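Gallery: The Hidel Bin Picking Service, Trial Days at Waweru
Posted 25 Dec 2020 by Heriberto Quispe 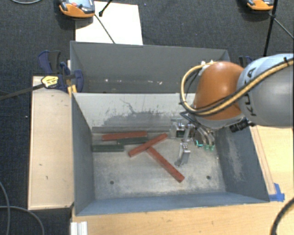 Hidel is the bin picking service which our company, Prurkuvness, offers to small workshops that do not want to buy a full robot cell before they know if it can handle their parts. The customer sends us a box of parts, we test them for 15 working days, and at the end he gets a report, the grasp settings and a price for the real installation. Waweru, our test room, is where all trials are done. We like to begin each trial with simple shapes, and the red and green bars in the gray bin are a good example of what looks easy and is not. Two of the red ones make a tilted T, and a bar in such a position gives the planner more to think about than a bar with free floor on every side. The lower red one has its end on open floor under the gripper, so this is the kind of end we would normally prefer for a first grasp.

A few words about the setup, because customers ask about it in almost every first call.

The arm
We work with a KUKA arm. If you have a different brand in your workshop, please tell us before the trial. The grasp settings can be moved to other arms, but the reach must be checked again, and for this we charge one extra day.

The second bin
One bin stands behind the other. In the standard trial the parts travel from one bin to the second and then back again, so the robot can work for a long time without a person filling it. The order of parts is different after each round, and this is good for the statistics.

Clamps and board
The bins are held with bar clamps, and a pale wooden board stands at the left side of the front one. For a permanent cell we deliver steel brackets. During a trial I prefer clamps, as we change the bin position often and I do not want to drill a new hole each time.

The cable
A thick yellow cable makes a loop around the orange joint. I want to mention it for those who will install the arm themselves: leave enough length for the wrist to turn, and then fasten the bundle with a tie. Too short is worse than too long. I learned this in Gostthorpe on a much more expensive cable.

Walls of the bin
The far wall has a broad dark scuffed patch with thin scratches. Customers with painted or polished parts should order the soft liner, which we can add for both bins. It costs little, but it changes the height of the floor, so order it before we start and not in the middle.

What the trial includes
1049 pick attempts, counted with the failed ones
6 different fill levels
Report in English or Spanish
One video call with me after the report — please bring your questions in writing, it helps both of us

What it does not include
Transport of the parts, special fingers, and parts heavier than our gripper can hold. Very thin sheet parts we still do not accept. We tried them in November and the results were not good enough to sell.

Trials for the new year can be booked now. The waiting time is 18 days at the moment. When you write to us, please put the size and the weight of your part in the first message, and also how the parts arrive in your workshop: in layers, in bags, or mixed in the box.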